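Group report, draft two: does clearing the bed first save time?

Our group (Naheed Qureshi, Sobia Arain and me, Gizella Dobos) tested the Guderthorpe method, a tidying routine that says you should deal with whatever is on the bed before you touch anything else. The handout claims this makes the whole room go faster. I had doubts going in and I still have most of them.

## What we compared

We ran 20 sessions in the Cernness bedroom, half with the bed first and half with the bed last. Clothes were dropped near the edge of the mattress, on pale bedding. Each session stopped when every garment was in its pile or at 60 minutes. 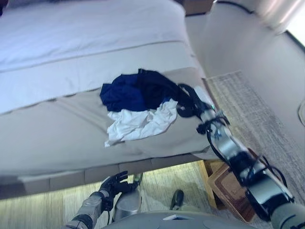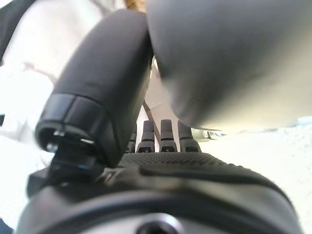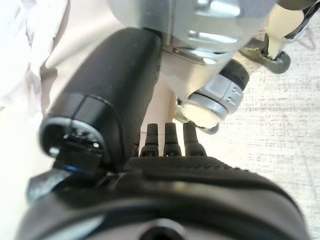
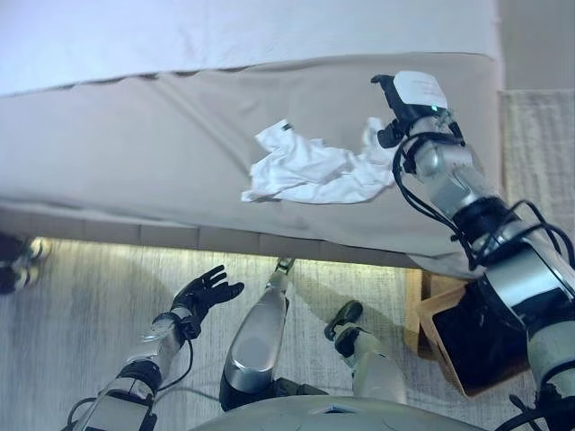
## Results

Bed-first sessions finished 9 percent sooner. Sobia thinks that settles it. I don't, for two reasons. We always did the bed-last sessions in the evening, when people were tired, and we never agreed on what "in its pile" meant for crumpled things. Naheed accepted anything off the bed. I wanted it folded.

Dark clothes are another problem. They're easy to find on a white sheet, so the bed may just be the easiest part of the room. A patterned comforter could give a different answer, and we didn't try one.

Our instructor, Samina Mirani, asked why the handout gives no source for its numbers. We looked and couldn't find one either.

## Still to do

- Repeat the bed-last sessions in the morning
- Write down one rule for folding
- Borrow a patterned comforter from Liudmyla Onyshchenko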